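Does Wood Really Come From Air?

Somebody has probably told you that trees eat soil. It sounds right. Roots go down into the dirt, the tree gets bigger, so the tree must be eating the dirt. But if that were true, shouldn't there be a big hole around every old oak?

Go and look. I'll wait. No hole.

Seul-gi Wang wondered about this when she was in fifth grade in Flillulthorpe. She filled a tub with dry soil, weighed it, and planted a willow twig. Then she gave it water for 2 years. The twig turned into a small tree. When she dried the soil and weighed it again, it had lost 24 grams. The tree had gained far more than that. So where did the rest come from?

"Water," said her neighbor, Deok-su Ha. Lots of people used to think so, and they were partly right. A living tree holds plenty of water. But lumber is dried before it gets made into furniture, and a dry board is still heavy. Try lifting one end of a table.

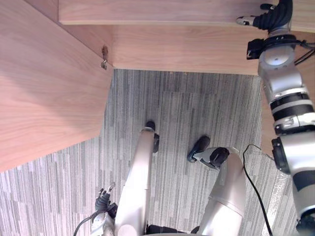 What is dry wood mostly made of?
Mostly carbon and oxygen, with a little hydrogen. The carbon came out of the air, as a gas called carbon dioxide.

I didn't believe that either at first. Air seems like nothing! But leaves have tiny openings that let the gas in. Using sunlight, the leaf joins it with water to make sugar, and the tree turns a lot of that sugar into wood.

The soil does matter. Roots take up minerals from it, in small amounts. When wood burns, those minerals are most of what stays behind as ash.

One warning. You may see ads for "plant food" in a bottle. Check the label and ask what is in it. It's usually minerals. The plant still has to make its own sugar.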